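## 4. Folding on the bed

The Sani is a bed. By the time it reaches this chapter it will also be your folding table, your sorting shelf and the place where everything with a button on it goes to lie down. The Trernusen guest room set was sold to you as a sleeping arrangement, and at night it still is one.

Sections 1 to 3 covered assembly. If you skipped them and the headboard is lying on the floor, go back.

### 4.1 Before you start

You will need:

- the bed, with the fitted sheet on and all corners tucked
- the laundry, fully dry
- an empty drawer, or a drawer you are prepared to call empty

**Note:** Fit the sheet before you fold anything. A bare mattress picks up lint from dark clothes and gives it back to light ones.

**Caution:** Do not kneel on the edge of the mattress to reach the far side. Walk around. The side rail is 9 inches from the floor, a height selected by experts to meet the human shin.

### 4.2 Folding a shirt or other short-sleeved top

1. Smooth the sheet with the flat of your hand. A few wrinkles are fine. If there is a crease down the middle, leave it alone and use it as a guide line.
2. Lay the top face down, with the hem toward you.
3. Pull the sleeves out to the sides. One of them will bunch up. Pull that one again.
4. Fold each side in toward the middle, then lay the sleeve back along the fold.
5. Bring the hem up to the collar and turn the whole thing over.
6. Stack no more than 5 tops in one pile. The sixth slides off, usually taking the fourth with it.

**Note:** A top that will not lie flat can be held at one end and drawn gently sideways. Snapping it in the air like a tablecloth looks professional and knocks over the lamp.

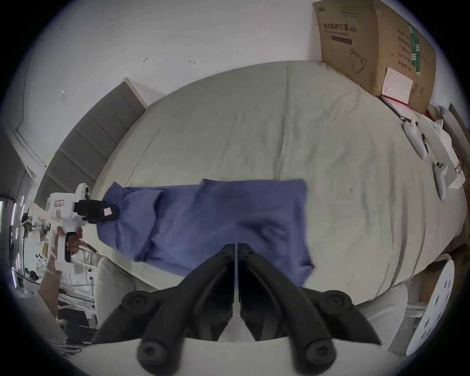 ### 4.3 Clearing the bed

1. Put the folded piles away before you touch anything else.
2. Gather up controllers, notebooks and cards from the mattress. The bed does not charge them.
3. Stand large cardboard boxes on the floor of the closet. If the closet is full, see Section 7, "Storage," which is optimistic.
4. Pull the sheet tight from the foot end and check the corners.

**Caution:** Maximum load for the Sani is 575 pounds, evenly spread. Laundry counts.

Replacement sheets and rail screws can be ordered from the Skolell parts desk in Kutville. Have your model number ready; it is printed on the underside of the frame, below the mattress you just finished clearing.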